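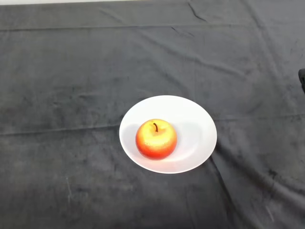 Acta de la reunión de dirección comercial y servicios – Lerkovholm

Febrero. Empieza 9:40 (convocada a las 9:30, fallo de la sala, se pasa a la pequeña).

Asisten: Kedir Wubshet (preside), Tiruwork Mamo (servicios gestionados), Henok Tilahun (canal), Hamdia Chala (finanzas). Ynyr Llewellyn por videollamada, se corta dos veces. Toma notas Tiruwork.

1. Acta anterior

Aprobada. Hamdia pide corregir el punto 4: donde dice "renovación firmada" debe decir "renovación enviada a firma". Se corrige.

2. Traspaso de la cartera de Trillside

Kedir resume. El contrato de soporte de Trillside pasa a nosotros desde Skasholm a final de mes. Son 547 puestos, más los servidores de las dos sedes. Skasholm sigue dando el segundo nivel hasta que termine el traspaso, después nada. Ojo: lo de "después nada" está por escrito.

Henok: el inventario que mandó Skasholm no cuadra con el del cliente. Faltan impresoras y casi todos los portátiles de la gente de almacén. Ha pedido una versión nueva dos veces. Contestan que están en ello.

Ynyr propone no esperar y pasar nuestro agente de inventario por la red en cuanto den permiso. Hamdia pregunta quién paga esas horas. Discusión larga. Queda así: las horas de inventario van a la bolsa de arranque, con tope, y si se pasa el tope se avisa antes de seguir y no depués.

Tiruwork: el turno de tarde de la mesa de ayuda está justo. Con Trillside dentro no llega. Pide una persona más o mover a alguien de proyectos hasta el verano. Kedir prefiere mover. Se mira con proyectos.

Acuerdos:
– Ynyr pide el permiso de red a Trillside.
– Henok insiste con Skasholm, con copia a Kedir.
– Tiruwork pasa propuesta de turnos.

3. Licencias

Hamdia repasa. Este trimestre se han facturado 95 licencias del paquete de copias de seguridad y el fabricante nos cobra 71 activas más las de prueba. No coincide con nada. Cree que hay clientes facturados que nunca se dieron de alta en la consola. Si es así hay que darlos de alta ya o abonarles, y contarlo antes de que lo vean ellos.

Henok dice que tres o cuatro son del cambio de precios, se vendieron con la tarifa vieja y se quedaron en el limbo. No tiene la lista aquí. 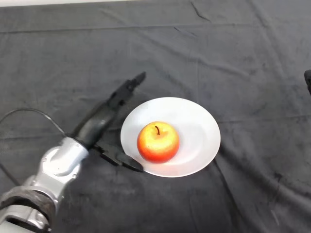

Kedir pregunta si hay alguno sin copias de verdad, o sea, pagando y sin copia. Hamdia no lo puede asegurar. Se para el punto hasta tener la lista, pero es lo más urgente de hoy. Ynyr puede sacar de la consola el informe de trabajos ejecutados por cliente, mañana a primera hora.

Acuerdos:
– Ynyr: informe de consola.
– Hamdia: cruce con facturación.
– Nada de facturas nuevas de este paquete hasta cerrar el cruce.

4. Yimer

Estado del portal de clientes (proyecto Yimer). Va con retraso. El inicio de sesión único funciona en pruebas, la parte de facturas no. Ynyr explica que el conector con contabilidad devuelve importes sin IVA en los abonos. Ya se sabía, se arregló en otra rama y no se pasó a la principal.

Henok ha prometido el portal a dos distribuidores. Kedir: no se prometen fechas. Henok dice que no dio fecha, dijo "primavera". Se queda en primavera.

Consumo de horas: unas 700 a día de hoy. Hamdia recuerda que el presupuesto aprobado no incluía la aplicación móvil y que alguien ha empezado a imputar horas ahí. Ynyr reconoce que fue una prueba de concepto. Se para la móvil. Las horas ya hechas se mueven a interno.

Queda pendiente decidir si los tiques antiguos se migran o se dejan en consulta. Tiruwork a favor de dejarlos en consulta, el buscador viejo aún sirve. Sin acuerdo, vuelve a la próxima.
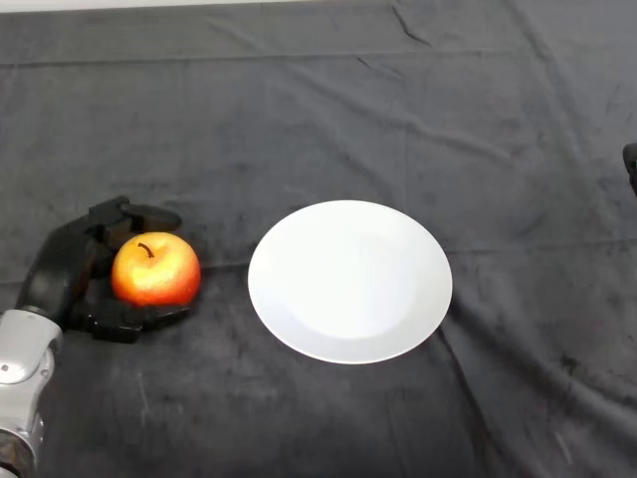 Plato blanco sobre tela gris oscuro.

5. Canal y nombramiento

Kedir informa de que Henok asume también la relación con mayoristas, que llevaba él mismo desde otoño. Efectivo ya. Se comunica hoy por correo a los socios, texto corto, sin nota de prensa. Henok pide que se actualice su firma y el acceso al panel de márgenes, lleva semanas pidiéndolo.

Hamdia: plazos de pago de los mayoristas, dos han pasado a cobrar a 30 días. Afecta a tesorería si entra un pedido grande de equipos. Henok intentará volver a 60 al menos con uno.

6. Guardias

Poco tiempo, se ve rápido. El teléfono de guardia sonó de madrugada por alertas de disco que no eran nada. Ynyr sube el umbral y separa los avisos de capacidad de los de caída. Tiruwork pide que la compensación se pague en la nómina del mismo mes. Hamdia: si el parte llega antes del día 20, sí.

7. Ruegos y preguntas

– Tiruwork: la VPN nueva echa a la gente a la media hora. Ynyr lo mira.
– Henok: hacen falta tarjetas de visita.
– Hamdia: gastos de viaje sin tique no se abonan, van tres avisos.
– Ynyr pregunta por la renovacion de su portátil. Pedido, sin plazo.

Se levanta la reunión a las 11:15. Próxima cuando esté el cruce de licencias, convoca Kedir.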